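A morning at the Sarnlow Toy and Nursery Fair

I've been meaning to go to Sarnlow for years, and this spring I finally got myself on the early train with a flask and a very large tote bag. The fair takes over the old market hall and the car park behind it for 2 days every April.

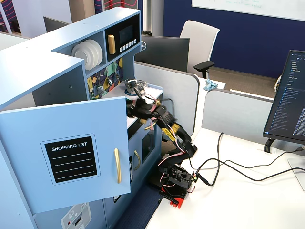 Parking is a nightmare, I'm told, so I was quite smug about the train until I found out the station is at the bottom of the hill and the hall is at the top. Allow longer than the map says, and don't wear new shoes like I did!

Tickets were on the door and the programme listed 245 stands, which is far more than you can look at properly in a morning. I started at the back of the hall, where it was quieter, and worked forwards. The secondhand tables were my favourite bit by miles - jigsaws in taped-up boxes, farm animals sold by the scoop, a pram from my own childhood that I very nearly bought and then remembered the hill.

Stalano had one of the bigger stands, all wooden train track, with a layout so long that small children were queuing to push an engine round it. Lovely stuff, but the prices made me gulp. Across the aisle was Obi, a little firm making cloth dolls and puppets, and I stood there chatting for ages about stuffing (wool is coming back, apparently) and came away with a fox for my niece. Stand 767 took some finding. The numbers don't run in order, they go by colour zone, and it was out in the car park marquee next to the loos. It was a dolls' house repair stall and well worth the hunt. I asked about rehanging a tiny front door and got a proper lesson in hinges.

Lunch was a cheese roll from the Standley Bakery van. The queue was long but it moved, and the roll was enormous. There's also a café upstairs with a view over the whole hall, only I didn't spot the staircase until I was leaving.

I went to one talk, on mending board games, which overran and was a bit hard to hear over the tannoy. The tip about using old playing cards to patch box corners was good though, and I've already done 3 of ours.

Next year I'll take cash, as plenty of the smaller tables don't do cards, and I'll get the later train home. I still haven't seen the kites.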